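# Pre-Opening Safety Checklist: Bag Handling Demonstration, Kitirstead Hall

Walked on Friday, October 29, 2021, before doors. Inspector: Adesuwa Jibrin. Site contact: Gebretsadik front office. Status codes are OK, FIX (corrected during the walk), OPEN (not corrected, see the comment for conditions) and N/A.
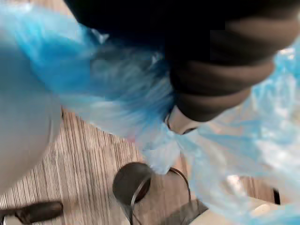

The checklist follows the Nornanen visitor-day form, revision 4. Items deleted from the September revision are not renumbered, so there are gaps. Comments are mine unless marked otherwise.

## A. Demonstration area and floor

**A1. Floor clear of trip hazards on the visitor side — FIX**
One extension lead crossed the walkway between the entrance and the first viewing position. Rerouted along the wall and covered. The cover has a raised edge at the east end. Acceptable for one day.

**A2. Floor surface sound and dry — OK**
Checked on foot over the full visitor route. No lifting or loose sections found.

**A3. Barrier in place and at the required distance from the arm — FIX**
Distance measured from the arm's farthest reach, with the gripper fitted. The first measurement on the sheet had been taken from the base and does not count. Barrier moved back and the new line taped. If the gripper is changed during the day, A3 has to be done again.

**A4. Barrier stable — OK**
Pushed at hand height at each post. One post rocks slightly but does not walk.

**A6. Objects inside the work area limited to those in the demonstration — OK**
Gebretsadik wants a cluttered floor for the pickup task and has supplied its own items. No objection. Each one was handled and checked for sharp edges and for anything that could be thrown if struck. Nothing is to be added from the audience. Visitors at the Gakville open day were allowed to hand items over the barrier and the habit should not be repeated.

**A7. Cords and loops in the work area — OPEN**
Any item with a cord or a wire loop can be snagged by a bag being lifted over it. The program stops on excess pull, and it did so in the two test pulls I asked for. I have left this open because the test used a fixed cord and a light item on a loop behaves differently. Condition: operator keeps a hand on the stop during every lift near such an item.

## B. Arm and gripper

**B1. Emergency stop at operator position — OK**
Pressed while the arm was moving. Arm stopped. Reset needs a deliberate twist and a separate restart.

**B2. Emergency stop at visitor side — FIX**
Present, working, and hidden behind a banner stand. Stand moved. Whoever sets up the banners should be shown this button.

**B3. Speed limited to demonstration setting — OK**
Setting read off the controller and compared with the form. Speed change is behind a password. Two people on site have it.

**B4. Gripper fingers secure, no cracks or loose parts — OK**
Checked by hand with power isolated. Segments seated, tips tight.

**B5. Grip force at demonstration setting — OK**
Force gauge reading was under the limit on the form. The setting is low enough that a thick fold of plastic can slip. This was raised by the demonstration team, who would like it higher. Not approved. A dropped bag is an acceptable result in front of visitors and a pinched hand is not.

**B6. Cables on the arm tied and not rubbing — FIX**
One tie missing near the elbow. Replaced. Check again at the midday break.

**B8. Cycle count recorded — OK**
Counter stood at 3000 at the start of the walk. Finger inspection falls due on the team's own schedule, and they have confirmed it will not come up today.

## C. Bags and loose material

**C1. Bags empty of anything heavy, sharp or liquid — OK**
Spare bags opened and looked into. Bags are thin film and tear easily, so a bag that has been gripped more than a few times should be retired. Team agreed.

**C2. Swing of a held bag stays inside the barrier — OK**
This is the item the form handles worst. It asks for the reach of the arm and says nothing about what hangs from it. A light bag billows outward when the wrist turns and its outer edge travels well past the fingertip. I had the wrist turn run 11 times and watched from the barrier at floor level. The bag stayed inside on all of them. Suggest the next revision states the distance to the edge of the load.

**C3. Bag cannot be drawn into a joint — OPEN**
On one of the turns the loose film brushed the forearm. It did not catch. A guard sleeve is fitted at the wrist and none at the next joint up. Condition: full-size bags to be gripped at a gathered neck only. No lifting from a side panel, where the loose part is longer. The operator is to stop the program if the film rides up past the wrist.

**C4. Static — OK**
No complaints from the team. Film clings to the gripper on release at times. Operator is not to pull it off by hand until the arm is in hold.

**C5. Spare and used bags stored away from children — FIX**
The roll was on a low shelf on the visitor side. Moved to the locked cupboard. Used bags go in the same place until the hall closes. Suffocation warning has been added to the operator's briefing card.

## D. Visitors and staff

**D1. Maximum group size posted — OK**
Limit is 11 visitors per group at the barrier. Sign is at the door and repeated at the viewing position.

**D2. Briefing given before the first movement — OK**
Heard it in full. It takes about a minute. I asked for one change: the sentence "it will stop if you touch it" comes out. It invites the test.

**D3. Operator and talker are separate people — OPEN**
Planned for all sessions except the last, when one person was listed for both. Condition: last session runs with two or is canceled. Front office told verbally and by note.

**D4. Route out of the hall clear — OK**
Both doors opened from inside without a key.

**D5. First aid kit — OK**
In date. Located at the front desk, signed from the hall.

**D6. Hearing protection — N/A**

**D7. Lighting and glare at the operator position — FIX**
Glare off the plastic made it hard to see the fingertips from the operator's chair. Blind lowered by half and chair moved to the left. View of the grip point is now acceptable. If the blind goes up again for photographs, the arm stays in hold.

## Open items carried forward

| Item | Condition for running today | Owner |
|---|---|---|
| A7 | Hand on stop for lifts near cords or loops | Operator |
| C3 | Grip at gathered neck only, stop if film passes wrist | Operator |
| D3 | Two people for last session, or cancel | Front office |

B6 is closed but has a midday recheck. Write the time in the margin of the paper copy.

Demonstration may open subject to the conditions above. A copy of this sheet stays at the operator position until the hall is locked, then goes to Nornanen with the stop log.

Signed: A. Jibrin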